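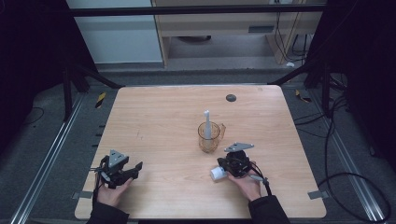

Jultov Watch Notes

A data card for people who own more watches than wrists

Jultov is a table of timekeeping notes on mechanical wristwatches: how fast or slow each one ran, in what position, and how far it had been wound. Version 3 holds 700 rows from 12 watches. Most are plain three-handers. One is a moonphase whose owner has never once set the moon correctly, and its moon column is blank out of respect.

What is in a row

watch_id: a short name, such as caldeira_02. Caldeira and Turon are our names for the two main movement groups, chosen in a hurry and now impossible to change.
position: dial_up, dial_down, crown_up, crown_down, crown_left, or worn.
rate: seconds per day. Positive means fast.
amplitude: degrees of balance swing. Empty for worn rows.
hours_since_wind: counted from a full wind.
remarks: free text, spelling as received. "Sounds grumpy" appears more often than we would like and has no agreed meaning.

How the readings were made

Bench readings come from a timing microphone, with 20 seconds of settling before anything is written down. Worn readings compare the watch against a network clock at the same time of day, usually 7 a.m., when the owner is least likely to cheat. Lift angle was set per movement. If the maker didn't publish one, the row says lift_guess in the remarks, and amplitude should be treated as gossip.

Known problems

turon_04 was magnetized for most of September. Its rows are still in the file and are flagged mag.
Owners wear the watches they like, so the good ones have far more worn rows. The bad ones lived in a drawer, where they kept excellent company and poor time.
Automatic winders were used for a few watches and not recorded. Sorry.
Crown_left means left as seen from the dial. One early contributor read it from the caseback, and those rows were flipped by hand.

Please don't

Use this to decide whether a watch is worth buying. There are too few watches here, and several were bought for worse reasons than yours.

Loading it

Everything is in one comma-separated file, UTF-8, with a header line. The Jomness script plots rate against hours_since_wind — it does nothing else, and does it slowly.

Upkeep

Abimbola Oyewole maintains the file and answers mail about it in the evenings. New rows are welcome if they include the position. Rows without one go into a folder called maybe.csv, which is a folder, and we know.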